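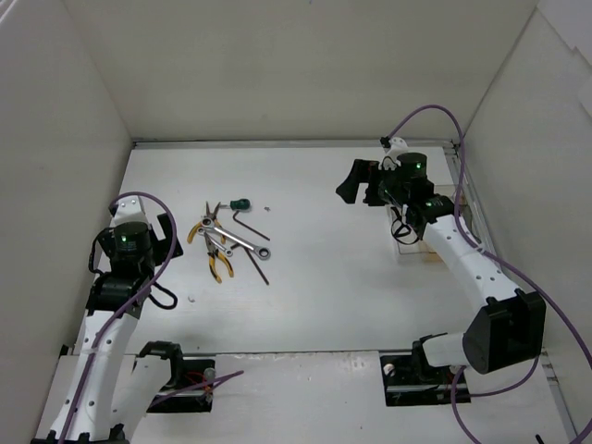
Hand tools on a light gray work surface.

WHITLOCK – Tranden, the regional hardware and home supply chain, will extend its hand tool trade-in and repair program to all 49 of its stores in August. The program, called Plamon, has been running at four stores in and near Whitlock.

Customers at any Tranden location will be able to bring in used hand tools of any make, have them checked at the service counter, and choose between a repair, a store credit or a donation. No receipt is needed, and the tools do not have to have been bought at Tranden.

The trial stores took in 811 tools. Of those, 446 were repaired and went back to the people who brought them in. The others were traded for credit, donated, or sent for metal recycling when they could not be made safe to use.

"Most of what came across the counter was ordinary household stuff," said Pauline Whiteley, director of store services at Tranden. "Loose hammer heads, dull chisels, pliers that had sat in a damp garage and seized up. A lot of it needed a new handle or a good cleaning. People had been meaning to fix these things for years and didn't know where to take them."

How the program works

Tools are accepted at the service counter during regular store hours. A staff member looks over each item and gives the customer a written quote. If the customer goes ahead, the tool is tagged and sent to Tranden's repair shop in Povden, where handles are replaced, edges are ground and moving parts are cleaned and oiled. Finished tools are sent back to the same store for pickup, and the customer gets a text message or phone call when they arrive.

Customers who would prefer to trade in a tool receive store credit according to its type and condition. Credit can be used on anything in the store except gift cards and propane. It does not expire.

Donated tools that pass inspection are given to high school shop classes and adult evening courses within Tranden's delivery area. Schools can ask to be added to the list by writing to the program office. Requests are filled in the order they come in, and there is no charge for delivery.

What is and is not accepted

The program covers hammers, wrenches, screwdrivers, pliers, hand saws, chisels, planes, clamps, levels, squares, files and most garden hand tools, including pruners and trowels. Axes and hatchets are accepted if the blade is covered.

Power tools, batteries, ladders and measuring equipment that requires calibration are not part of the program. Stores will continue to accept rechargeable batteries for recycling in the bins near the main entrance, as they do now.

Changes following the trial

Tranden has made several changes to the program based on comments from customers and counter staff. Quotes will now be given in writing in every case. The minimum charge for sharpening has been dropped, so that a single chisel or pair of pruners can be brought in without paying for a full set. Customers will also be able to ask for an old handle to be returned along with the repaired tool.

"We had a few people who were upset that we threw out the old handle, and they were right," Whiteley said. "Sometimes it had a name burned into it, or it was the one their father had used. Now there's a box for that on the form."

The repair shop in Povden has added a second shift to handle the extra work. Tranden expects longer waits in the first weeks after the expansion and asks customers who need a garden tool for fall work to bring it in early.

About Tranden

Tranden sells hardware, paint, lumber, plumbing supplies and garden products through its 49 stores and a contractor sales desk. Its head office is in Whitlock.

Media contact

Pauline Whiteley
Director of Store Services, Tranden
Interview requests and questions about the Plamon program can be sent through the press page on the Tranden website.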